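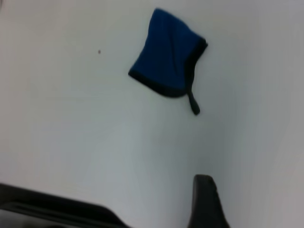 How much padding does a small fabric pouch need?
Less than most patterns tell you, and it depends on what goes inside. A pair of reading glasses wants more than a bundle of pencils does, and a pot holder wants a different sort of filling altogether.

Small Covers and Sleeves: notes for session 4
Tutor: Marisol Ochoa

These notes go with the bench work on bound edges. Read them before you cut anything. I have left my doubts in, and you are free to disagree once you have made one.

What we are making
A flat cover in a plain, thick fabric, with a contrasting binding. Blue with black trim is the usual pairing in the sample box, and it has one practical merit: a wobbly edge shows up straight away. If you bind blue with blue you can fool yourself for weeks.

On fabric
The Cuevas booklet says any cloth with some body will do. I don't believe it. Quilted cotton frays while you are still pinning it, and felt stretches out of true as soon as it is pulled round a corner. Foam-backed fabrics behave better at the edge but are bulky under the needle, and cheap ones crease along the fold and stay creased. Before you buy, fold a corner, hold it shut while you count to 7, and let go. If the line is still sharp, put it back on the shelf.

You will also read that foam-backed cloth "needs no lining". This is true of something that lives in a drawer. A sleeve that goes in and out of a bag every day will rub on the inside first, where you aren't looking.

And please don't make an oven cloth out of something sold for bags or sportswear. Corey Ellery had a handout from the Edidetti course that suggested it. Unless the label gives a heat rating, treat the fabric as unsuitable for hot pans, however thick it feels in the hand.

On corners
Rounded corners are sold as the easy option. They are easier than mitres, I grant that, but only if the binding is cut on the bias. Straight-cut tape on a curve puckers, and no amount of steam will get it out. Draw round a cotton reel or an egg cup, mark all the corners from the same thing, and trim them together in a stack if your shears will manage it.

A rectangle that comes out slightly wider at one end has usually been pulled while stitching. Let the feed do the work. Some people blame the cutting, so measure the piece before you sew and again after, and then you will know.

On binding
Cirnasley's tape, reference 922, is what the cupboard holds at present. It is decent stuff and overpriced. The packet claims it can be sewn on in one pass. Try this on a scrap first. In my experience the underside gets missed for a good part of the way round, and you end up unpicking the lot. Two passes take longer and I have stopped apologising for it.

Clips, not pins, on thick fabric. Pins leave holes in coated cloth and bend in foam.

On pressing
Check every piece at the lowest setting with a cloth over it. Leave synthetics alone if you are in any doubt. A cover that is a bit rumpled when finished can go under some heavy books overnight.

Before session 6
Finish one cover with all edges bound.
Bring one bought pouch or sleeve of any kind, for taking apart.
Read the Biretance leaflet on seam allowances, and mark at least one claim you think is wrong. I found several.

The scrap bin is for practice pieces only. Offcuts longer than your hand go back on the shelf.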